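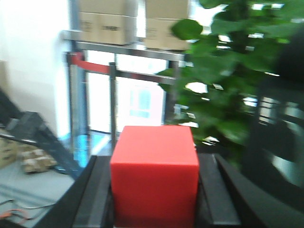
*Cardboard boxes on the metal rack, two stacks of two*

**Gwenllian Watkins**
Hello all! I've finally got my boxes up on a metal shelf (hooray), but I do fret about stacking them. They're mostly old paperwork and the children's baby clothes, and I shan't want them again until July at the earliest. Is two high all right, or will the bottom ones sag by then?

**Drikow**
Two is fine, Gwenllian, don't you worry. Mine sat like that for 5 years in my mum's storeroom! Put the paperwork underneath and the clothes on top, and fill any gaps with a towel or an old jumper, so that the lids have something to lean on. I'd write on the ends as well, in nice big letters, or you'll be lifting everything down to find one bootee.

**Tarance**
plastic tubs. cardboard goes soft if its damp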